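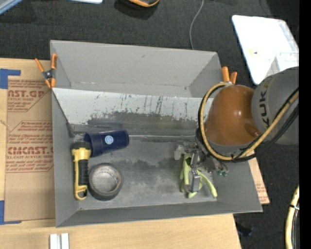
Does the eldest child have to go at the top of the list even if they've said they don't want the title? One reader asked me that after the last version of this guide, and no, they don't, but you do have to record them. Step 3 covers it.

Section 7: Setting up a line of succession in Grident

I'm using the House of Varell as I go, so swap in your own family or chieftaincy (and have the founding charter open next to you, you'll want it!).

1. Open Grident and choose New Title. Type the name exactly as the charter spells it. I once left out "of Prullham" and had to redo over 50 entries.

2. Pick the rule: eldest child, eldest son, or chosen by elders. Read the charter twice before you click – the rule locks once you save.

3. Add the claimants. For anyone stepping aside, tick Declined and attach their signed letter. Don't delete them, or their children drop out of the line too.

4. If the heir is under age, fill in the Regent box. Prullham custom ends a regency at 21, but yours may differ.

5. Press Preview Line and read it aloud with an older relative. Mine caught a missing aunt.

Note: the field for former spouses holds 70 characters, so keep it short.

Caution: don't hit Publish while a claim is in dispute. Every member of the family council gets an email right away, and there's no calling it back. Save as Draft until the elders have signed.

The Diệp branch has its own seniority rules, and I'll get to those in December.

Last updated 15/11/2024

We use cookies to remember your settings. By continuing to browse, you agree to our cookie policy. Accept | Manage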